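Come and cook with me at Drullstead

I'm after one more pair of hands for the kitchen, and I'd love it if they were yours. We're a small lunch place at Drullstead, mostly soups, stews, toasties and a cake or two, and December is when the whole thing goes a bit mad. Last year I tried to get through it with just me and Cremilda Caldeira on the stoves and we were both asleep on the flour sacks by Christmas. Never again!

So, the job. It's 30 hours a week, early starts, finished by mid-afternoon (I know, the dream). You'd be in at 6.30 to get the stocks going and the bread out, then prep through until the lunch rush, which starts just before noon and doesn't let up until two. On a good day we send out 70 bowls of soup before I've had a chance to look at the clock. After that it's cleaning down, labelling everything for the fridge and arguing about tomorrow's specials. I will always argue for pumpkin. 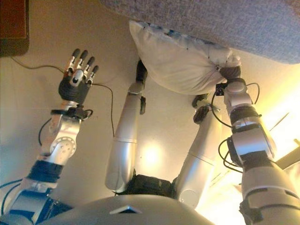
Photo: Elfriede Rainer

You don't need a certificate to apply. I'd like you to have worked in a kitchen before, even if it was the school canteen or your uncle's fish and chip shop, and you do need to be handy with a knife and all right with lifting a full stockpot (with help, I'm not a monster). If you can bake, tell me loudly. Our Prollach loaf, the dark one with the caraway, has its own little fan club and I'm the only one who can make it at the moment, so I haven't had a proper holiday in ages.

What you get: award wages plus a bit on top, a free lunch every shift, and as much leftover bread as you can carry home. There's a one-off $500 bonus if you stay with us through to the end of summer. We also do catering out at Skesedau a couple of times a season, the biggest being a lunch for 400, and those are paid as extra hours. They're hard work but great fun, and Cremilda sings in the van.

A few people have asked if it could be split between two. Yes, happily, as long as you sort out the mornings between you. And if you've got kids to get to school, talk to me about it before you rule yourself out, we've juggled that one plenty of times.

To apply, drop in after two and ask for Elfriede, or leave a note with your phone number at the counter. Skip the fancy cover letter. Just tell me where you've worked, when you could start, and your favourite soup. I'll ring everyone back and we'll set up a paid trial morning in the kitchen, apron supplied. Bring shoes you don't mind getting beetroot on.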